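Clornura Bench Arm – Kitchen and Countertop Package
Sold and supported by Tomaszewski Equipment, Trarcombe
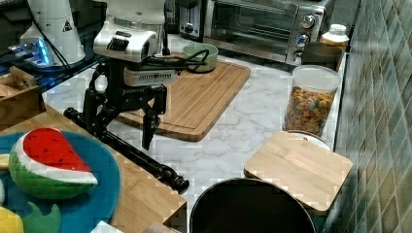

What should I budget for besides the arm itself?
Plan for mounting, a spare set of finger pads, cable management and staff time for setup. On a first order these usually add more to the bill than buyers expect, so we quote them as separate lines and you can strike out what you already have.

Overview

The Clornura Bench Arm is a counter-height arm with a two-fingered gripper, meant for labs, teaching kitchens and product testing rooms. It works over an ordinary countertop with ordinary things on it: a cutting board, a bowl, a toaster oven, a jar of cereal. You don't need a cage or a dedicated cell for light work at low speed, but you do need a site risk assessment before first use. We can supply a blank form.

Package price: $2,896 per month on a lease, tax extra. Purchase pricing is by written quote only, as it depends on the controller and the support plan.

What the lease covers

Arm and two-fingered gripper
Sensor head and its cables
Controller with power supply
One set of replacement finger pads
Phone and email support during business hours
One software update visit per lease year

Not covered: benches, computers, kitchenware, electrical work, and damage from liquids. If the arm will be working near a sink or over open pots, ask about the splash sleeve. It is a separate item and takes longer to ship than the arm does.

Before you order

Measure the counter. Buyers tend to measure the length and forget the depth, then find that the small appliances along the back wall take up most of the working area. Leave the appliances where they normally sit when you measure. Write down the clearance under any upper cupboards too, including with the cupboard doors open.

Check the surface. Stone counters are fine with the clamp mount if the edge is square. Rounded or bevelled edges need the adapter plate. We don't recommend drilling into stone, and our installers won't do it.

Check the outlets. The controller should have a circuit to itself. A toaster oven on the same circuit can trip the breaker partway through a run, and you will lose whatever was being logged at the time.

Plan the cable run. Cables left lying over the counter get caught on bowls and handles. The cable kit has clips and a sleeve and is worth adding to the first order – shipping it on its own later costs nearly as much as the kit.

Lead times

Standard package: 6 weeks from signed quote
Splash sleeve: add 3 weeks
Adapter plate: ships with the arm if ordered together

Orders for a September start should be in by the end of May. Schools and colleges often leave it until June, and by then we are usually booking installers into the fall.

Lease or buy

Leasing suits a single project with an end date, or a group that isn't sure which arm it wants. Buying makes more sense if the arm will be in use for several years and you have someone on staff who can change pads and run the calibration routine. The first 6 months of lease payments can be credited toward purchase at 50 per cent of their value. The credit doesn't apply to accessories.

Service area

Installation is included within 27 km of our Trarcombe shop. Urkside and points north are charged travel at the posted rate. Outside the region we ship by freight and do the setup over a video call, which takes most of a working day. Have two people on hand to lift the arm onto the counter.

Returns

Unopened accessories can be returned within 30 days. Opened finger pads can't be returned. Leased equipment goes back in its original crate, so please keep the crate and the foam – replacement crates are charged at cost.

Prices last reviewed 11/6/20.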